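Juillet, 6 h 45

Mal dormi. La pluie sur le toit plat toute la nuit, et moi à compter les gouttes dans la bassine du couloir. Ça coule toujours au même endroit, pile sous le relevé, là où l'ancien couvreur avait mis du mastic par-dessus du mastic.

Appelé Terkside à l'ouverture. Le rouleau d'étanchéité est parti du dépôt, pas les bandes d'angle. Forcément. Il faut les deux, sinon on n'attaque pas. La dame me propose une livraison en 3 jours, ou alors le modèle Kasen, en stock, plus épais mais pas la même colle. J'ai dit que je rappelais. Pas rappelé.

Midi. Nusrat est passée voir. Nusrat Munasinghe, la voisine du 14, elle a refait son toit l'an dernier, toute seule ou presque. Montée à l'échelle avant moi. Elle dit que le support est sain sauf un panneau près de la descente, qui s'enfonce sous le pied. À changer avant tout le reste. Elle m'a prêté son rouleau maroufleur et sa grande cisaille, faut que je pense à les rendre propres.

Devis Garuvard reçu par mail : 1163 euros, dépose comprise, évacuation non comprise. Relu deux fois. C'est correct mais le délai, septembre. Avec la bassine dans le couloir jusqu'en septembre, non merci. Je fais moi-même la partie basse et on verra pour l'acrotère.

Après-midi : gratté le vieux bitume. Genoux en compote. Trouvé dessous une couche d'avant, puis encore une — un millefeuille. Rempli les sacs à gravats, plus de place dans le coffre, déchetterie demain matin si j'arive à me lever.
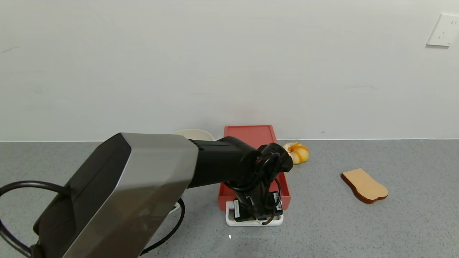
Bras robotisé, pince vers le bas, devant un bac.

18 h. Rappelé Terkside finalement, pris les bandes Kasen avec leur colle à elles. Tant pis pour la différence de prix. Retrait au comptoir, pas de livraison. Demander aussi un tube de primaire, la dame dit que sur bois neuf c'est obligatoir.

Khan pour le panneau, ils coupent à la demande. Mesurer AVANT d'y aller cette fois.

Bâche remise, quatre parpaings dessus, un à chaque coin. Le vent se lève un peu. Bassine vidée, remise en place. Mangé debout, des pâtes froides. Au lit.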